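Home | Forums | New Posts | Members | Log in

Posted in: Off-Topic > Laundry, Mending & Fabric Care

Black knits going gray, what am I doing wrong?

flendness_fan
Everything black I own turns charcoal after 30 washes, tops. I've got a ribbed cardigan from Jestero that I loved and now it looks like something I'd paint the garage in. Cold water, inside out, the whole routine. Is it the detergent? My sister swears by vinegar but my washer manual says don't.

knitwit7
It's the dryer! I quit machine drying anything black in February and the difference is huge. Lay it flat on a towel, flip it once, done. I'd skip the vinegar too (my rubber seals got gummy, never again).

oldspinner
Gotta disagree with knitwit7. I tumble dry on low all the time and mine are fine. What kills black is friction, and that means stuffing the drum too full. Wash half as much and see. Also a ribbed knit shows wear on the ridges first, so some of what you're calling fading is just fuzz. Get a fabric shaver and go easy with it.
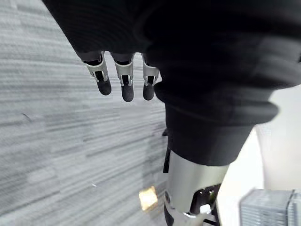
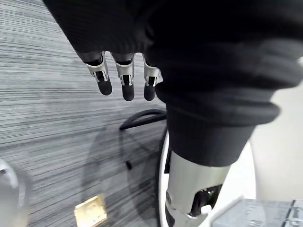
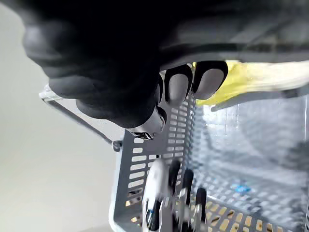
And quit buying the fancy dark-wash stuff. I used Joltar for a year, paid double, and saw nothing for it.

flendness_fan
Ok the fuzz thing might be it?? I held the cardigan up to the window and the grooves are still pretty black. Ordering a shaver tonight.

knitwit7
Low heat is still heat, oldspinner, but I'll give you the overstuffing. I'm guilty of that every single weekend.

mägi_moth
Has anybody tried re-dyeing? I did a cotton sweater in a big pot on the stove and it came out great, except the seams were polyester thread and stayed gray. Kinda liked it. My pot is ruined though, so use an old one.

oldspinner
Dye is fine for cotton. On acrylic it won't do a thing, so check the tag before you spend the money.

9/20/26 | 1,203 views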